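FOR IMMEDIATE RELEASE
29/06/2024

Grestow opens small parts bench at Perkberg workshop, bookings from September

Perkberg. Grestow, the shared repair and assembly workshop, has finished fitting out its new small parts bench and is taking names now for the first round of sessions. Bench is for light assembly, sorting, bracket work, the fiddly stuff that gets lost on a big table. Members first, then everyone else.

The fit-out took nine weeks from go to whoa. Budget was tight. Shelving is white metal, perforated rail so things can be shifted later, and the work surface is covered in green so a dropped screw has a chance of being found again. Cloth is held with tape and clips for now. Permanent edging is on order, no date on that yet.

"We've been doing this sort of work on the lunch table for too long," said Noemi Galli, workshop manager at Grestow. "People were packing up half-finished jobs so somebody could eat a sandwich. Now you can leave a job on the shelf and come back to it."

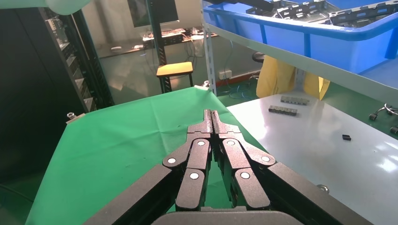
Members asked for two kinds of surface side by side and that's what they're getting. Soft one for anything that scratches, hard smooth one for anything that needs to sit flat. The hard top wipes down with a damp rag. Please no solvents on the green side, it will mark, and we've only got the one spare.

Sessions run 30 minutes for a quick job or a half day for anything bigger. Cost is $25 for the half day, quick jobs free to members. Bring your own parts. Basic hand tools are supplied, specialty tools are not, ask first if you're not sure. Closed shoes, same as the rest of the workshop.

Layout was done by Emrys Lloyd, who also did the timber racks out the back. He wanted everything in reach without standing up, and he wanted the shelf behind the work and above it, not off to the side where elbows go. A few older members tried it at different heights before the bolts were done up propperly. Final height suits sitting or standing, within reason.

Parts are kept in trays. One job, one tray, tape label with your name and the day you started. Trays live on the shelf, work comes down onto the green, goes back up when you finish. Tape outlines on the surface are for placing things, please dont peel them up. 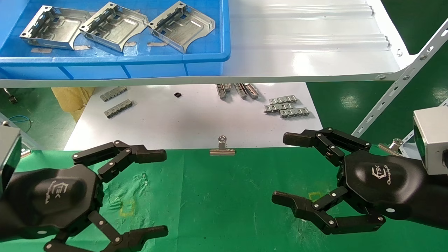 First jobs booked in are sheet metal brackets for the Pustero community shed, which is redoing its own storage over winter. 600 pieces to check, sort and bundle, in batches, so there will be trays of them about for a good while yet. Anyone wanting a hand-on introduction to the bench can join a batch session, no experience needed, we'll show you what a bent flange looks like and which pile it goes in.

"It's slow work and it's nice work," said Aliki Xenos, who is coordinating the Pustero job. "You get the kettle on, you get through a tray, you have a chat. We'd love a few more pairs of hands before September."

Funding for the shelving came from Grasso, the Perkberg hardware supplier, with labour from Grestow members. Thanks also to Yatziri Huerta for the loan of the ute, twice, and for the colour choice, which was argued over and is now settled.

Still to come: a second light over the left end, a proper hook for the rag, more trays. Donations of clean plastic trays very welcome, any colour, front lip preferred so they don't slide. No cracked ones please.

Bookings at the front desk or by phone during opening hours. Batch sessions don't need a booking, just turn up and sign the sheet.

Media contact: Sebastián Benítez, Grestow, Perkberg. Interviews and visits by arrangement, mornings are best.

ENDS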